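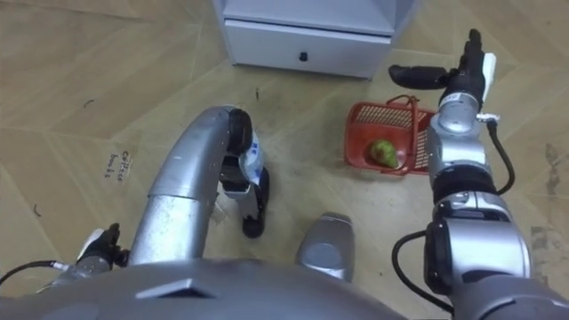 Hi all, and thanks for your patience with this one. I know the spring update was meant to reach you before the end of April, and it's now May, so let me get straight to it.

The robotics club at Fothergill is in good shape! We have more students than chairs most afternoons, and the Fornovo project (the kids picked the name, don't ask me) is past the stage where everybody just wants to wave the arms around. The goal is still the one in our application: a two-armed robot that can help put a kitchen in order, picking things up and setting them down where they belong.

Right now we're working on baskets. The students drive the robot through each pickup, we save the run, and the software group trains on the saved runs afterward. We promised you 500 good ones by the end of the school year. We're a bit behind, mostly my fault. I let us spend too much of March arguing over what "good" means, and then we threw out 45 early runs where the starting position was all over the place. It hurt, but the students made that call themselves and I think they were right.

Fruit has been the hard part. A pear in a basket sounds easy until you try to close two stiff fingers on it without catching the mesh. The handle is worse, and there's a split in the club about whether to lift the basket by the handle or go in over the rim. Both camps have written up their case and I've attached them (the handle people included drawings).

On money: the grant has covered the cables, the spare finger pads and most of the insurance. We have $100 left in the parts line and I'd like to move it to snacks and printing for the open house, if you're okay with that. Please let me know either way, I don't want to do it without a yes.

We also got an invitation to the Dronadach meet in June. Each team gets 45 minutes on the floor, setup included, so we've started practicing with a timer. Our first try was a mess and the second was a lot better. We still need a van.

Next up is two-handed work, one arm steadying the basket while the other reaches in. I'll send the run log along with the June report, and you're welcome to drop by any day after 3:30.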